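4.2 What changed for the staff

The site visits took place in January, after the Baran line had been running long enough for the first faults to be ironed out. Woltell had by then moved most of its light assembly and packing work to a mixed arrangement, in which people teach a task by hand and the machines take over the parts of it that repeat well. We spoke to 15 members of staff and sat in on the handover between shifts.

The change mentioned most often was in how the day is divided. Before the Baran line, a packer at Woltell stayed at one bench and worked through one kind of order until it was finished. Packers now move between teaching, checking and clearing faults, and few stay on one job for more than an hour. Older staff were split on this. Several said the day went faster. Others missed having a bench of their own and said that they now finished a shift without being able to point to what they had done.

Teaching was described as tiring in a way that packing had not been. The hand-held tool has to be moved slowly and evenly, and a demonstration that hesitates halfway is thrown away. Staff who had been quick packers were often poor teachers at first, as their speed depended on small flicks and nudges that the gripper could not copy. One of them told us she had to learn to pick things up 'like someone who has never seen a box'. The training notes supplied by Filletti say little about this, and most people learned it by watching a colleague.

Pay was a sore point. Teaching shifts were first paid at the packing rate, and the supplement agreed later applies only to those who have passed the Prukix course. At the time of our visits, 6 of the people we interviewed held the certificate. The rest did the same teaching work when the rota was short, usually on a Friday, and did not receive the supplement for it.

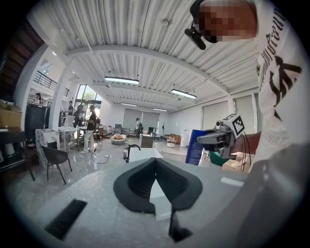
Figure 5. Teaching work with a hand-held gripper at a shared counter. A padded black item lies on the worktop, with colleagues further back in the hall.

Noise and company also came up. The old packing room was loud enough that people wore ear protection and spoke mainly at breaks. Teaching is done in a more open space, and staff said they now talked more during the working day, though a few found it harder to concentrate with others moving about behind them. Two supervisors had tried fixed quiet periods and dropped them when the demonstrations fell behind.

Fault clearing fell unevenly. The system sends a call to whoever is nearest, so those placed close to the line were interrupted far more than the rest. Around 50 calls were logged on the busiest shift we attended, and most went to the same few people. The shift leads knew this – one kept her own tally on paper – but the software had no setting for sharing the calls out. Woltell has since asked for one. We return to this in section 5, where the call records are set against the rota.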